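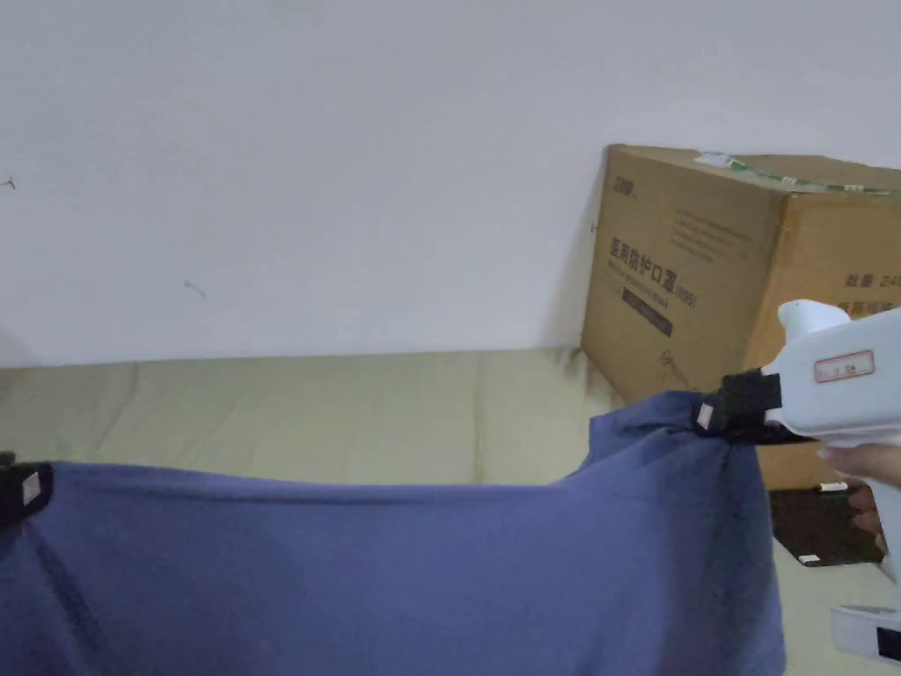
Chapter 4
Cloth, and Other Things That Refuse to Hold Still

A coffee mug is a generous object. Pick it up, put it down, turn your back on it, and it will still be a mug. Most of the early triumphs of robot grasping were won against mugs, blocks, and similar pushovers. A T-shirt offers no such courtesy. It has no fixed shape to look for, it hides parts of itself inside other parts, and every time you touch it you get a new shirt.

This chapter takes up the study of fabric handling by demonstration, and in particular the use of hand-held grippers. The person doing the teaching holds a pair of them, one in each hand, and does the chore with their jaws instead of with fingers. The policy then learns from jaws, which is all it will have to work with later. Teachers find the first hour humbling. Keir Morrison, who ran the Farnari folding study, reported that he had been folding shirts since childhood and was now bad at it.

The Farnari study collected 800 demonstrations from 11 people, each asked to stretch a piece of cloth between two grippers and lay it flat. Its main result is easy to state. Policies trained on episodes where the top edge was pulled taut before lowering did well on cloth they had never met. Policies trained on everything, including the heaps, learned to make very convincing heaps.

Why should tension matter so much? A slack cloth can take any of a huge number of shapes. Pull it tight between two corners and most of those choices vanish along the edge, though the part hanging below keeps plenty of opinions. Section 4.1 makes this idea precise with a simple model of a hanging sheet. Section 4.2 deals with the corners, where a clamp can gather up more fabric than anyone wanted. Section 4.3 compares the Farnari results with the earlier Truretti method, which planned every fold in advance and was surprised by most of them.

You will need the camera geometry from Chapter 2. You will also need an old shirt, preferably one you have stopped ironing.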